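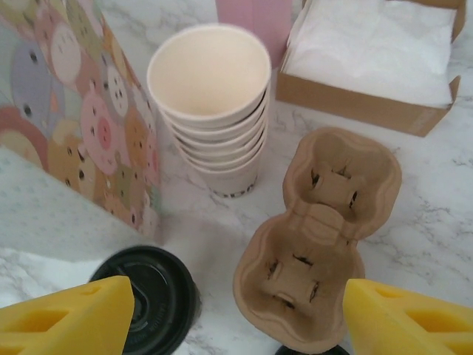
Photo: Davham bench log, wrist camera

Ticket: takeaway counter task, episodes being rejected on upload
Opened 19 Apr 2021
Status: mostly sorted, one bit still open

Hello all, me again! I'm recording the takeaway set for Fendolora (cups, lids, napkins, the pulp carrier and the animal-face bag, you know the one) and I've got a problem with the uploader. We were asked for 300 demonstrations. I've driven every one of them by hand and I was feeling quite pleased with myself until I looked at the report this morning: 238 accepted, 39 rejected, and the rest still sitting in the queue doing nothing at all.

All the rejected ones give the same message, "stream length mismatch". I had a look through them and they play perfectly well, so my first thought was that the checker was being fussy.

What I tried, in order:

Restarted Niven and uploaded one rejected episode again. Same message.

Swapped the cable on the right wrist camera for the spare. No change, so I put the old one back (the spare is a bit short and it tugs when the elbow goes out).

Compared the number of stored pictures per camera. Now this was interesting! On the bad episodes the right wrist camera comes up short against the fixed one, and the missing stretch is always at the start. On the good episodes they match.

Then I went through my notes and the penny dropped. The bad ones are nearly all from sessions where I pressed record straight after homing the arms. The wrist camera takes about 4 seconds to wake up, and I'd been off and moving before it was ready. My own impatience, then, with a bit of help from a record button that goes green far too early.

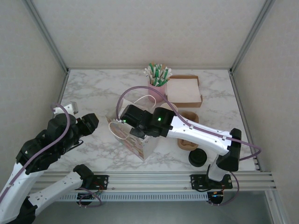 Right gripper closed on the top of the bag, left one open.

I've been waiting for the live view on both wrists before I start and haven't had a rejection from any new episode. I'd still like Niven to hold the button grey until every stream is up, please, as the Skoverham bench uses the same build and they'll be caught by it sooner or later.

Still open: can we trim the rejected episodes to where all the cameras overlap, or do I have to record them again? Trimming would lose the first part of the reach, and I don't know how much the training people mind about that. I've left the files where they are for now, so please don't clear the rejected folder!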